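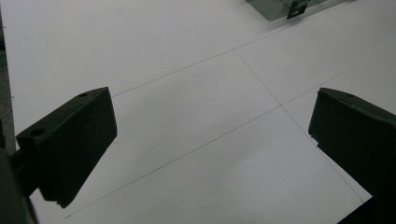
A layout grid should be drawn by hand, in pencil, on the surface where it will be used. I have held this view through several rounds of equipment purchasing at the shared workshop in Dulluldale, where the usual alternative is a printed mat, and I hold it more firmly now than when the first mat arrived. Thin grey lines on a matte white surface give enough contrast to place a part against and little enough to be ignored when the part is all that matters. A printed grid is almost always darker than it needs to be. It competes with the work, and under a bench lamp the glossier ones return a glare exactly where the eye wants to read an edge.

The case for printing is accuracy, and it deserves a fair answer. A printed mat is assumed to be correct because it came out of a machine. The Flistus mat we bought is nominally 2000 millimeters on its long side. Measured with a steel tape at room temperature, it was 13 millimeters short. Vinyl shrinks, paper moves with humidity, and a print driver left on "fit to page" will scale a drawing without a word of warning. None of these faults is visible. The squares still look like squares. Anyone laying out parts to that grid carries the error into every piece.

A pencil grid has errors too, but the person who drew it knows what they are. It is built from one baseline and one perpendicular, and each line after that is marked from the same zero. Marking from zero is the point on which most hand-drawn grids fail. If a divider is walked along the baseline, the error of each step is added to the last. If every division is read from a single rule held in place, the error stays within the width of the pencil line for the whole length of the rule. Check the diagonals before drawing the interior lines. If they differ, correct the perpendicular and start over. This costs a few minutes and an eraser.

The choice of pencil is less trivial than it sounds. A 2H holds a point across a long stroke and leaves a line that does not smear under a sleeve. Anything softer widens as it goes, so that the far end of a line covers twice the distance of the near end. Anything harder scores the surface, and a scored line can't be removed. The straightedge should be longer than the line. Joining two strokes end to end produces a kink that is hard to see from above and easy to see with the cheek down at table level.

Surface finish also matters. Gloss board rejects graphite, and textured paper breaks the line into dots. A smooth matte sheet takes the line cleanly and can be lit from one side without hot spots. The light will still fall off toward the edges, and a faint line that reads well in the middle of the sheet may be difficult in a corner. The remedy is to move the lamp. Pressing harder in the corners gives two line weights, and users will assume the heavier one means something.

The objection I hear most often is wear. Pencil rubs off. It does, and I count this in its favor. A grid that fades has to be redrawn, and redrawing it is an inspection. The Gemia boards in the next room have etched lines filled with black, and the pitch was fixed at the factory. When a job needed a different spacing, a second set of lines was added in marker. Those boards now carry two grids, neither labeled, and I have watched people align one end of a part to the first and the other end to the second.

Cost is a minor consideration but it runs the same way. The last printed mat was invoiced at 161 dollars, with some 118 dollars more for a replacement after the first was creased in storage. A sheet, a pencil and a decent rule come to far less, and the rule is already in the drawer.

I make one exception. Where the same layout is repeated daily by many people over a long period, a permanent grid is reasonable, provided it is measured on arrival and again each season, and provided the measured values are written on it. For work that changes from week to week, rule the lines yourself. Write the pitch in one corner, small, in the same pencil.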